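# Der Teller, der zu viel erzählt

Es gibt Menschen, die erben Meißner. Der Rest von uns hat einen Schrank, in dem sich das Geschirr im Lauf der Jahre selbst eingeladen hat: zwei Suppenteller aus der ersten WG, eine Schüssel vom Flohmarkt in Brarach, ein Becher mit dem Wappen eines Kurorts, in dem man nie war. Und irgendwo dazwischen steht er, der weiße Teller mit Aufdruck.

Der Aufdruckteller hat in Deutschland keinen guten Ruf. Er gilt als Geschirr zweiter Klasse, gut genug für den Balkon oder den Kuchen, den man im Stehen isst. Dabei ist er das einzige Stück im Schrank, das ungefragt Konversation macht. Er ruft »Bistro«, »Trattoria« oder »Bakery«, und zwar in einer Küche, in der seit Wochen niemand etwas Aufwendigeres gebacken hat als Tiefkühlbrezeln.

Mein eigenes Exemplar behauptet, süß zu sein. »Sweet« steht in geschwungenem Dunkelblau genau in der Mitte, daneben ein kleines Nudelholz. Seit dem Kauf habe ich von ihm vor allem Leberwurstbrot gegessen. Der Teller hat es ertragen, das Porzellan ist ja verschwiegen, solange man es nicht fallen lässt. 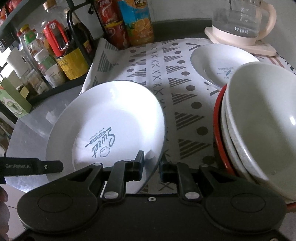 ## Die Sache mit der Decke

Wer bedrucktes Geschirr besitzt, steht früher oder später vor der Tischdeckenfrage. Die strenge Schule verlangt Leinen, einfarbig, gebügelt. Die strenge Schule hat offenbar Personal. Ich halte es mit der weißen Decke und ihren dunkelgrauen Mustern: gestreifte Dreiecke, kleine Kreuze, Punkte in senkrechten Bändern. Auf so einer Decke fällt ein Krümel nicht auf, er wird Teil des Entwurfs.

Über einer grauen Arbeitsplatte macht sie sich ebenfalls ordentlich, auch wenn eine Arbeitsplatte streng genommen gar keine Decke braucht. Aber streng genommen braucht auch kein Mensch einen Teller, der ihm seine Stimmung vorschreibt. Bei Menon, dem kleinen Haushaltswarenladen hinter dem Bahnhof, hat man mir einmal zu Platzsets geraten. Ich habe sie gekauft. Sie liegen unter der Waage.

## Zwölf Euro für ein Nudelholz

Die Preise sind ein eigenes Kapitel. Vendavel verlangt für einen Kuchenteller mit Schriftzug 12 Euro, der gleiche Teller in Weiß kostet 9. Die drei Euro Unterschied gehen demnach an die Literatur. Bei Brimirix gibt es das Ganze im Karton, sechs Teller für 30 Euro, sechs verschiedene Sprüche, davon mindestens zwei über Kaffee. Wer so einen Karton öffnet, deckt künftig nach Temperament: Die Schwiegermutter bekommt »Enjoy«, der Nachbar, der nur kurz die Bohrmaschine zurückbringen wollte, bekommt »Stay«.

Gespült wird von Hand, jedenfalls in den ersten Wochen. Dann kommt der Abend mit neun Gästen und einer Lasagne, und danach fahren alle in der Maschine mit, die guten wie die geschwätzigen.

## Und die Schüsseln?

Schüsseln stellt man vor die flachen Teller, das spart Wege und verdeckt nebenbei, was zusammenpasst und was nicht. Ich habe es eine Zeit lang mit Stapeln nach Größe versucht, dann nach Farbe, was bei überwiegend weißem Geschirr ein kurzes Vergnügen war. Inzwischen kommt nach vorn, was gebraucht wird. Im Januar sind das die tiefen Sachen, für Suppe und alles, was man vorsichtshalber Eintopf nennt.

Der süße Teller steht dann meist weiter hinten. Zum Leberwurstbrot hole ich ihn trotzdem hervor.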